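Shelf Stocking, Trial 48

The acceptance test at Skokow ran to 11 pages. Vimala Devadiga had written nine of them, and she read the relevant one aloud before the arms were powered. Cartons to be taken from the mat and placed upright on the shelf, grouped by color. Human contact with any carton ended the trial.

Idari, the shop chain paying for the test, wanted one figure: the share of a stocking shift a machine could be left alone to do. Vimala disliked the question. A shift included crushed corners, price tags and customers asking for oatmeal. The test included cereal.

She entered the trial number and started the clock. 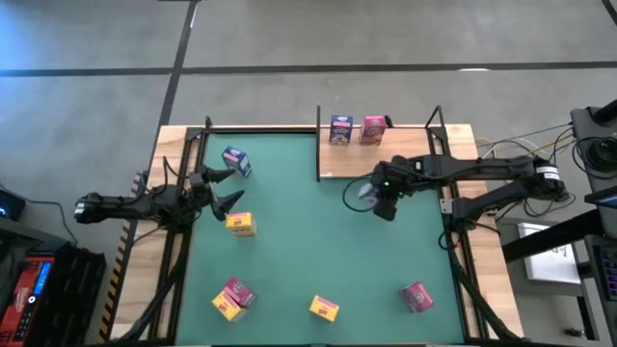

Amin said over the speaker that a teenager could clear that job in 11 seconds, and that Idari already employed teenagers. He asked whether the comparison would be in the report.

"Section 3," Vimala said.

"And what does it say?"

"That the teenager is faster."

She did not add that the teenager had quit in June. Staff turnover was outside the scope.

The policy had been trained on upright cartons. A carton lying flat required a different grasp, and the choice of grasp accounted for most of the time lost. In earlier trials the arms had closed on air, opened, and closed on the same air again. The log recorded each attempt as a success until the height check disagreed.
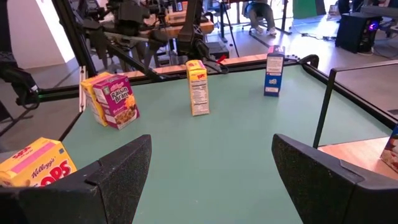 Ulleo, the planning software, held a confidence value for every grasp and showed it on her second screen. She had learned to distrust 100. A value of 100 usually meant that the software had stopped considering alternatives, a condition she recognized from project meetings.

She kept her hands on her knees. The urge to reach in and straighten a box was strong and had ended four trials, all of them hers. 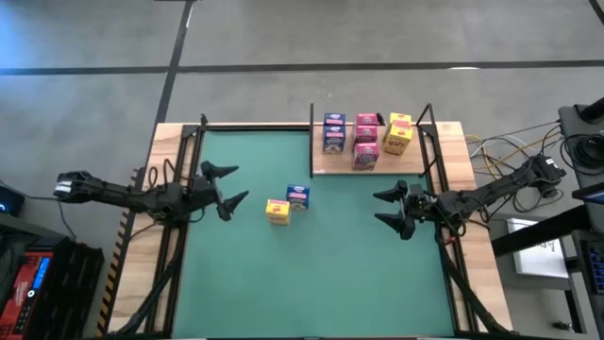
Skokow test cell: seven cartons on the shelf, two on the mat.

Amin asked if he could tell Idari that it worked.

Vimala considered the verb. She typed "partial autonomy under supervision," deleted "partial," and put it back.

"Tell them it needs someone to sit with it," she said, and opened the form for trial 49.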